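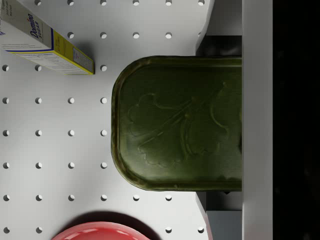

¿Pueden ya las máquinas recoger la cocina?

Llevo unos meses siguiendo de cerca el asunto de los robots domésticos, en parte por trabajo y en parte porque en casa recoger la cocina es la tarea que siempre queda para el final. La pregunta que me hacen los amigos es siempre la misma: cuándo podré comprar uno. Mi respuesta corta es que todavía no. La larga es esta entrada.

Una simulación como la de arriba resume bastante bien el punto en el que estamos. Una caja de azúcar Domino, una lata verde oscuro con una flor en relieve en la tapa, un cuenco rojo y una pinza con un dedo a cada lado de la lata. Coger un objeto, levantarlo y dejarlo en otro sitio. Dicho así parece poca cosa, y para una persona lo es. Para un programa que tiene que decidir dónde pone los dedos, no tanto.

Lo que ya funciona

Coger objetos rígidos de tamaño mediano funciona razonablemente bien. Una lata es casi un caso ideal: no se deforma y sus bordes se distinguen del fondo. Si además hay espacio libre alrededor, la pinza puede bajar sin tropezar con nada. Con cajas de cartón llenas pasa algo parecido, siempre que el lado por el que se cogen quepa en la apertura de la pinza. Una caja tumbada en diagonal obliga a girar la muñeca, pero eso está resuelto desde hace tiempo.

El cuenco ya es otra cosa. Lo normal es cogerlo por el borde, con un dedo dentro y otro fuera, y hay que acertar con la altura. Si el material brilla, los sensores de profundidad suelen dar lecturas malas justo donde más falta hacen. En simulación ese problema se puede esconder sin querer, porque el simulador sabe dónde está el borde aunque la cámara no lo vea bien.

Stelios Gkikas, con quien compartí despacho en Gourlay, hizo la prueba con su propio montaje. En simulación ejecutó 300 intentos con objetos de despensa y le fallaron muy pocos. Pasó el mismo programa a un brazo real, en una mesa de su garaje, y de los primeros 30 intentos salieron bien menos de la mitad. No cambió nada del código entre una cosa y otra. Cambió la luz, el rozamiento y que las latas de verdad tienen abolladuras.

Lo que no funciona

Recoger una cocina no es coger una lata. Hay que saber que la lata va al armario de arriba, que el azúcar abierto no se puede tumbar y que el cuenco tiene restos de algo y por tanto va al fregadero. Luego hay que abrir el armario, que en mi casa tiene una bisagra que roza, y hacer sitio entre lo que ya hay dentro. Cada uno de esos pasos se ha enseñado por separado en algún vídeo. Juntos, y en una cocina que el robot no conoce, yo no los he visto.

También está la velocidad. En diciembre fui a una demostración de Drirero en la que un brazo vaciaba una bandeja de la compra. Lo hizo entero y sin tirar nada, y eso ya me pareció mucho. Tardó 70 minutos. Bit-na Yeo, que venía conmigo, se fue a tomar un café y a la vuelta el brazo seguía con los botes de conserva.

Luego los trapos, las bolsas de plástico, las bayetas, cualquier cosa blanda. Ahí el avance es bastante más lento. Y los líquidos, que casi ni se mencionan en las demostraciones.

En el taller es distinto

Perihan Kaplan lleva la línea de embalaje de Zirklow y tiene dos brazos con pinza paralela trabajando a diario. Le pregunté por qué a ella le sirven y a mí no me servirían. Me dijo que en su línea entran siempre las mismas piezas, por el mismo lado y con la misma luz, y que cuando cambia el proveedor de una caja hay que volver a ajustarlo todo. En su último recuento tenía 559 piezas seguidas sin parada. La siguiente se atascó porque venía con una etiqueta medio despegada.

Mi cocina es lo contrario: cada día hay cosas distintas, en sitios distintos, y alguien deja siempre un vaso en el borde.

Entonces, ¿esperar?

Yo no compraría nada todavía. He visto que Flatix anuncia un asistente de cocina con lista de espera, pero de lo que enseñan no se puede deducir qué hace solo y qué hace con una persona manejándolo a distancia. Les escribí para preguntarlo y aún no tengo respuesta. Si contestan, lo añadiré aquí.

A quien tenga curiosidad técnica sí le recomendaría probar en simulación. No hace falta comprar un brazo: con un ordenador decente y unos cuantos modelos de objetos se aprende mucho sobre por qué falla un agarre. Conviene empezar con una lata y dejar el cuenco para después – yo lo hice al revés y perdí dos semanas.

En la próxima entrada quiero hablar de los lavavajillas, que llevan décadas haciendo la parte más pesada del trabajo y no se parecen en nada a un brazo con dedos.

Contacto | © Naa Yakubu. Todos los derechos reservados | Volver arriba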